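Filed under: Workcell Practice > Teleop and Handheld Capture

hold_to_run
Our Harnivetti cell is due its internal review in August. The draft rule says the operator must return every utensil to its start position within 2 mm before the next episode. I think that is far too tight for handheld grippers. What does everyone else write down?

jaltport_bench
We use 60 mm, anywhere inside a marked zone. The start position should vary, or the policy learns one approach and nothing else. 2 mm is a fixture tolerance.

nerley_ops
Disagree in part. Variation is fine if it is planned. If operators scatter things as they like, they drift into habits and you get 200 episodes with the same lazy placement. We issue a placement card per block.

jaltport_bench
Cards slow the session down. Our operators managed 600 episodes without them and the spread was acceptable when we plotted it.

nerley_ops
Acceptable to whom? Write the criterion down first, then plot it.

hold_to_run
Fair. I'll put a zone in the draft and a spread check at the end of each block. Next item is cables. The current text only says "keep cables tidy", and no reviewer can pass or fail that.

mustonen_rig
Ours reads: cable runs back along the forearm, slack enough for full elbow extension, no loop that can catch an upright object on the table. The operator does one full reach with each arm before recording starts. For hanging utensils we also ask for a grip on the handle, clear of the hook, so the hook is free to meet the stand.

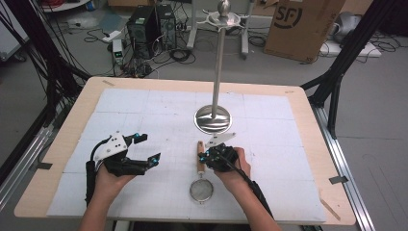 The reach check is done with the utensil already in the gripper — a handle changes how far the wrist has to turn, and the cable goes with it.

nerley_ops
Agree on the reach check. I'd drop the grip rule. If a bad grip makes the hang fail, keep the episode and label it as a failure.

mustonen_rig
Then you need a labelling rule as well, and ours was longer than the grip rule. We kept the grip rule.

hold_to_run
Taking the cable wording as it stands. Grip stays in brackets until the review.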